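Sun 25 January

Up at seven. Read the overnight news with coffee and then wished I had started with the coffee alone. The Brernmont foreign ministry has taken down the cartoon. It was up for 31 hours by my reckoning, on the official account, showing the Usberg ferry half under water with the caption "Our neighbors discover swimming." There were 188 people on that ferry. The last count I saw had eleven of them still missing.

The ministry's statement says the post was made by a contractor and did not reflect its views. I have been writing about that ministry for nine years and I have never known a contractor to post so much as a weather notice without two signatures. Afroza thinks the same. She called at half past eight from the embassy district, where a small crowd had gathered with candles, and said the gates were shut and the flag was at full staff. Usberg had its own flags down by Friday noon.

Wrote 652 words for the Monday page before lunch. Gizella cut the opening, where I had gone on too long about the 2000 border accord, and she was right to. Readers know there is an accord. What they may not know is that the clause on mutual rescue at sea was never put into force by either side, so when the ferry started to list on Thursday the Brernmont coast guard was under no duty to answer and, as far as anyone can show, did not. I moved that to the second paragraph. She also wanted "callous" out of the headline. I gave it up after some back and forth. The word is still in the piece, lower down.

Lunch was soup and the end of the bread.
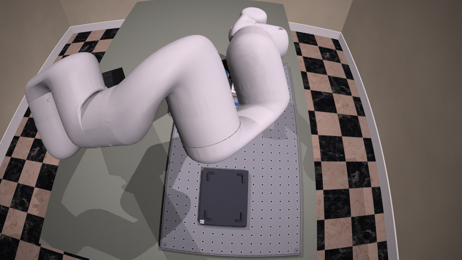

In the afternoon I tried again to get someone at the trade office to say on the record whether the Cassim talks will go ahead. Đạt Bùi finally picked up at three. He would only say that the date has not been changed. I asked whether it would be changed and he said he had nothing to add, in the tired voice he uses when he would like to add quite a lot. My guess is they go ahead, with lower-level people, and both sides call it technical. Usberg needs the grain contract too much to walk away, and everybody in Brernmont knows it, and I suppose that is why somebody there felt free to post the thing in the first place.

What bothers me more is the replies. I went through them for an hour, which was a mistake. The cartoon had 882 comments saved before it came down, and a good share of the early ones were cheering. Then after a while the tone turned. People wrote that they had cousins in Usberg, or had taken that same ferry in July with their kids. One man wrote only the name of the boat and the word shame. By evening on Friday those were most of what you saw, and I believe that is what got it removed — more than any protest note. I would like to say so in the column but I can't prove it. Put it in as a question and then took it out.

Mbali sent her draft on the hearings in Takov and asked me to check the dates. Two were off by a day. She has a good quote from the deputy speaker calling the ministry's feed "a schoolyard with a seal on it." Wish I had gotten that one.

Tsion came by at five to return the ladder and stayed for tea. We didn't talk politics for almost 20 minutes, and then we did. Her view is that I take these accounts too seriously, that it is young men in an office trying to please a boss, and that writing about it hands them what they want. I said it is the government's name on it. She said yes, and it will be their name on the next one too. We left it there. She is coming Thursday to help with the gutter.

Sent the final version at 6:40. Gizella wrote back "fine."

Cold tonight. Need to call the dentist tomorrow and ask Afroza for the exact time the post came down. I have it two different ways in my notes.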